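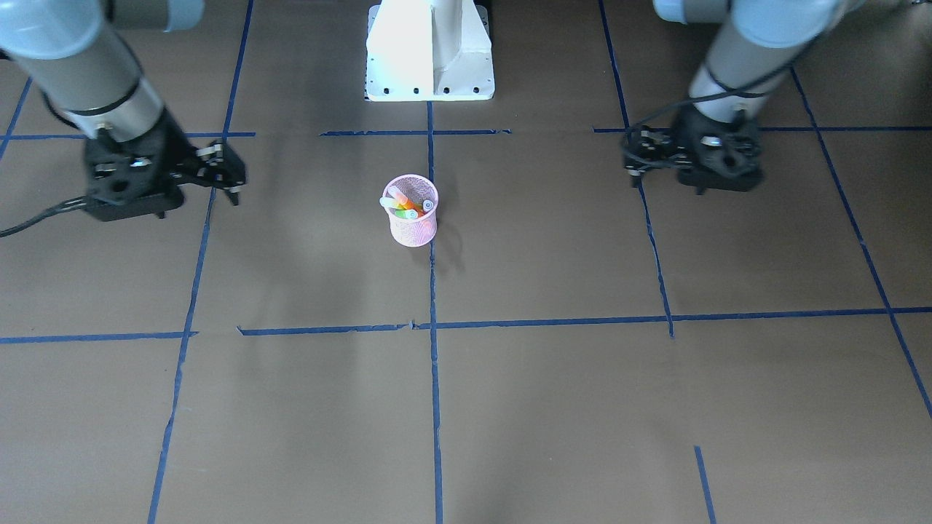 Does a pen cup in the middle of a shared table keep markers from going missing?

Mostly it does, as long as people can reach it from where they sit and the markers go back with their caps on.

Pen Storage on a Shared Work Table
Project report by Noeline Te Moana and Vlasta Brabec
Submitted 21 Dec 2019

Background

The Stultby study room has one large table that is used by several classes. Markers for the table used to be kept in a drawer by the door. People took them out and left them wherever they finished working, and by the end of a week most of them were dried out or on the floor. We wanted to know if a simple change in storage would help, without buying a cabinet or asking anyone to sign things in and out.

Our course asked for a project that could be done with cheap materials and repeated by another group. A cup, some markers and a roll of tape seemed to fit.

Materials

Pink mesh pen cup
Markers in orange, green, yellow and purple
Blue masking tape
A cover for the table
Log sheets and a clipboard

We picked a mesh cup over a solid one for two reasons. It is light, so it can be slid across the table with one hand, and dust and bits of eraser fall through or can be shaken out. The drawback is that a light cup also tips more easily. We first tried a tall Tridar cup, but the markers sank so far into it that people tipped them all out to get one.

Setting up the table

We laid the cover first and smoothed it from the center outward. Then we ran the blue tape in lines to divide the table into sections. The lines were put down by eye after the first one, so the sections are not all the same size. This did not matter for what we were doing, because each section only needed to be easy to name on the log sheet.

The cup started near the middle. Each marker was then given to the next person who needed it, and we wrote down where it was when that person stopped work. There were three possible entries: in the cup, on the table, or off the table. A marker on the table was also given a section.

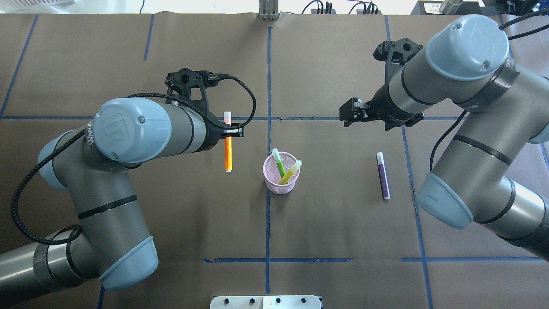

Markers left lying on the table gave us the most trouble when filling in the log. Some rested across a tape line and could have been written down as being in either section. We agreed to go by the cap end, and we went back and corrected the earlier sheets where we could remember. Where we could not remember, we crossed the entry out.

We also had to decide what counted as being in the cup. A marker in a wide cup will lean against the rim, and sometimes two lean in opposite directions and leave a gap that looks full from one side. We counted any marker that was held up by the cup, whichever way it leaned and whichever end was up.

Results

We made 1,146 entries, starting in October. Markers were returned to the cup far more often when it stood in the middle than when we moved it to a corner. With the cup in a corner, people at the far end did not get up to put a marker back. They laid it down beside their work and it stayed there.

Moving the cup a small distance from the middle made little difference. People did not seem to notice, and several slid it toward themselves anyway and left it there.

Color had more effect than we expected. The yellow marker was used least and was nearly always in the cup. Purple and orange were the ones most often left out – they were popular for headings, and whoever had one tended to keep it close.

Problems with the tape

The tape was the weakest part of the setup. It went down well enough at first, but it wrinkles if it is pulled while being pressed flat, and sleeves and books catch on any edge that lifts. The crossings are the worst places, since one strip sits on top of another. Vlasta tried rubbing the crossings down with the back of a spoon, which helped for a day or so. Another group should cut the strips with scissors and not tear them, and should keep a spare roll for repairs.

We looked at drawing the lines with a ruler and pen. This would stay flat, but the lines could not be moved later, and we changed our minds about the layout 2 times.

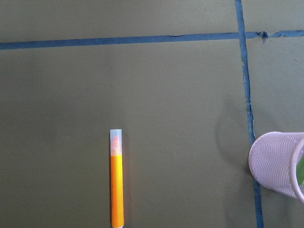 What we would change

We would use the same cup but put something heavy in the bottom. A flat stone or a few large washers would do. We would also use wider sections, at least near the cup, so that a marker is less likely to lie over a line.

The log sheet needs a column for caps. We only started noting missing caps near the end, and there were not enough entries to say anything useful about them.

Noeline would like to try 2 smaller cups, one toward each end of the table. Vlasta thinks the colors would get split up and people would complain that the one they want is at the other end. We did not have time to test this.

The cup is still on the table, and the log sheets are in the folder on the shelf for anyone who wants to use the same form.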